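Home Health > Device Guides > Set-up
July | by the Pruvik help desk

Setting up your Vimis nebulizer, part 2

Okay, cup washed, hands washed – now the fun bit!

1. Snap the mask onto the cup. I push until I feel it click.
2. Pour in the dose your doctor gave you. Never fill past the 13 mark.
3. Sit up straight, switch on, and breathe normally until the mist stops.

Note: my first go took 23 minutes (way too long), and it was a kinked tube.

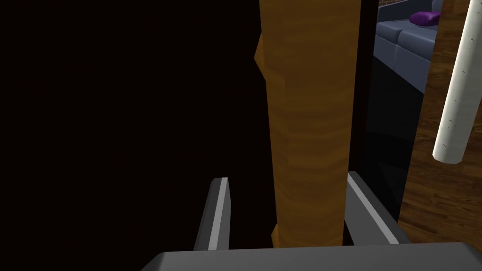 Leinonen wrote in to say the mist sputters near the end, and that tapping the cup twice clears it. I do the same.

Caution: don't run it under a blanket. It gets warm!

4. Change the filter after 200 uses. The Etance ones fit too.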